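The kettle goes on before I have my coat off. My host runs the Brelholm evening repair room, and she agreed to talk to me on two conditions: that I leave her name out of it, and that I bring something broken. I brought a radio that had belonged to my grandfather, and she set it on the windowsill "to get used to us" while we talked.

She grew up in Drunatdale, on a road where the bus came twice a day, and she says that explains most things about her. "If the toaster stopped working, you didn't go out for another toaster. You opened the one you had. My mother kept a butter knife in the drawer that was never used for butter, and we all knew what it was for."

Her first real job was at Tondmont, a small shop that serviced sewing machines for the towns up and down the valley. She started at the counter writing tickets, and she stayed there for nine years, though by the second winter she had moved to the bench in back. I asked her what she remembers best, and she closed her eyes for a while before she answered.

"The smell of the oil," she said. "And the lint! People have no idea how much lint can live inside a sewing machine. A woman would come in nearly crying because the machine she made her wedding dress on had seized up, and I'd take the plate off and there would be a gray felt mat in there you could have made a slipper out of. You brush it out, you put a drop of oil where the book says, and you try very hard not to look pleased with yourself."

She still has one of the Tondmont ticket books, number 342, with its green cover gone soft as cloth. She let me turn the pages. Under "complaint," in her own younger handwriting, one customer's trouble is recorded simply as "sulking."

We got up to fill the teapot, and she took the long way around so she could show me her button jars, which I admired at length. She sorts them by color on bad days and by size on good ones. I told her I would have guessed the other way around, and she laughed and said so did everyone.

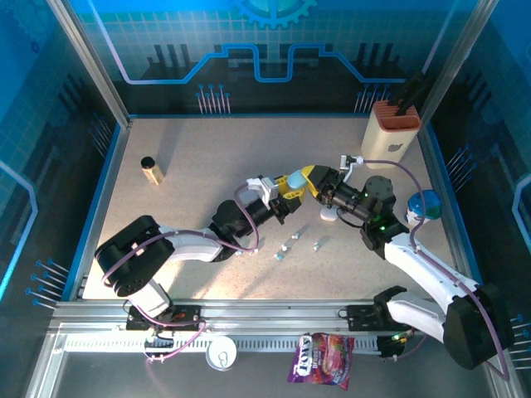

Blue trim and circuit-board artwork, with a white arm at the lower left.

I had wanted to ask about learning, and about what it takes to get good at a thing you do with your hands. She turned sixty this spring, and says she is only now comfortable with lamps. "I was always a little scared of lamps," she told me, pouring. "I'd do them, but I'd hold my breath. Then I took apart a really ugly one, a big brass goose with a bulb in its beak, and I thought, well, I can't make this any worse. I must have rewired that goose four times, just for practice. I've been fine ever since."

People who come in the evenings tend to apologize, she says. They say they should have looked after the thing better, or that it probably isn't worth her trouble. She has a chair by the bench for them, with a cushion on it, and she asks them to sit down and tell her when the trouble started. "Half the time they'll work it out themselves while they're talking. 'Well, it was making a noise in September.' All right, what sort of noise? And off they go, doing the noise for me. I love it when they do the noise."

Does she ever turn anything away? She thought about that one through most of a ginger cookie. She won't take microwaves, and she doesn't like to touch anything a person has already filled with glue. She also once refused a music box, and regretted it so much that she wrote to the owner and asked for it back. It plays eleven notes of a waltz and then stops. She has decided to leave it that way for now.

The book she recommends to beginners is a thin one called "The Patient Screw," by Þórarinsdóttir, and she owns two copies so that she can always lend one out. Her favorite chapter is the one on labeling. "Put every screw in its own little cup and write on the cup. I've told that to I don't know how many people, and they nod — they all nod — and then they tip the whole lot into a saucer."

By then it was past seven and getting dark over the yard, and she finally reached for my grandfather's radio. She turned the dial back and forth, very gently, listening to the mechanism. Then she set out six paper cups in a row, handed me the pencil, and told me to start writing.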